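Does a taped grid on a work table do anything?
12/10/21

I have a low tolerance for organizing advice. Every few months somebody finds a roll of tape and decides it will fix how people work, and I end up reading the post, rolling my eyes and then looking at my own table, where the scissors have been under a catalog since May.

So, grids. The idea is that you cover the table in brown paper, run blue tape across it both ways, and every square becomes a place. The bin goes in this square, the parts go in that one. The fans call it "zoning," and the Galtine people sell a 70-page guide to it that I did read, all of it, and would like my evening back.

My complaint going in was simple. A square of tape doesn't hold anything. It's a suggestion. You can put the bin wherever you like and the tape won't stop you, and then you have a table with stripes.

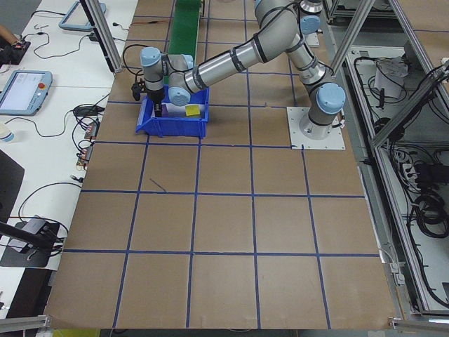 You're missing that the paper does most of the work, one reader wrote after my last grumble on the subject. Tape on a bare table leaves gum, tape on paper gets rolled up and thrown out with it, and you start over clean.

Fine, I'll give them the paper. Brown paper is cheap and it's kinder to look at than a scratched tabletop. I'm less sure about the rest. Look at how big those squares are next to what goes in them. A blue bin takes up real room, and all it has inside is a little yellow block and something white. The cables and the cup ended up over on the white side table, which got no tape at all. That's my experience too. The mess just moves next door to whatever you organized.

I did try it at home, because it's cheap to be wrong. I laid a grid over my sewing table with 18-inch squares and kept it for 20 days. The bin did go back to its spot more often than I expected. The scissors did not. I also caught myself straightening the tape when I should have been hemming, and I'd like to know whether Grerel, who swear by this method in their newsletter, have ever counted that time.

Then there's the wear. Painter's tape is made to come off, and it does. The ends go first, they fray and wrinkle, and before long a line that used to go all the way across has a hole in it.

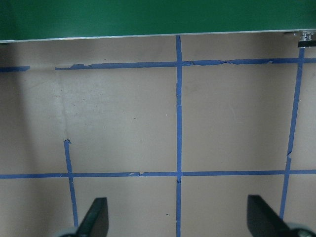 Benítez disagrees with me about gaps and says a broken line works just as well, that your eye fills in the missing piece and only a fussy person would re-tape it. I am a fussy person. If half a line is enough, then why did I put down a whole one?

I priced a printed mat from Huria, with the squares already on it, and it came to $62. No thanks. For now I've pulled up everything except the one square where the bin sits, and the scissors are hanging on a nail.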